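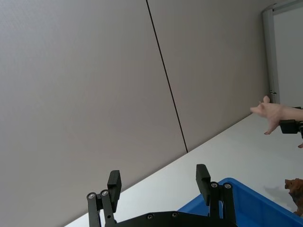 3.2 Walls, seams and the table

Most of the literature on small meeting rooms concerns the people in them. The walls get a sentence, usually the word "neutral." We spent a June and most of a summer with neutral walls and would like to give them a little more than that.

The rooms at the Drellach site are divided with panel partitions from the Tallier range, put up by Livance over two weekends and adjusted, by our reckoning, ever since. A partition of this kind is sold as a surface but lived with as a set of joints. In the 3,603 comments collected from the room booking system, the panels themselves are hardly mentioned. The seams come up constantly. People report that they are crooked, that they are "closer to the door than before," and in one case that a seam was "looking at" the commenter during a budget review.

Figure 3 gives a fair idea of what there is to complain about. The two panels are smooth, gray and unmarked, with a thin dark line between them running down to the tabletop. There is no fixture, notice or clock to give the eye other employment. When a wall offers one feature, that feature gets the attention of everyone who has stopped listening, and in our rooms this was a large group.

The table matters more than we expected. Its white top meets the base of the gray panels in a straight line, and that line turned out to be what occupants used to judge whether the seam was vertical. Wiegand, who measured the seams with a plumb line, found most of them true. The tables had been pushed out of square with the wall. Once a table was straightened, comments about that room's seam dropped off within days, although the seam had stayed where it was. We repeated the exercise in a second room and then, less scientifically, in our own office.

Doorways behaved differently. The openings have light silver metal frames, and the surface beyond them is paler than the panels. Tsolakis had predicted that seats facing the doorway would be avoided as drafty or exposed. They were taken first. Occupants interviewed afterward spoke of the brightness, or of being able to see who was waiting for the room, and one said plainly that it was nice to look at the way out.

We also tried a panel with a printed texture, supplied by Kinsella in place of the plain finish. It hid the seam well. It also drew 300 comments of its own, many of them on what shapes could be found in it — a heron was popular — and the plain panel was back up before the month ended. The seam complaints resumed the same week, in much the same words, and we have treated the two periods of plain paneling as one condition in Section 4.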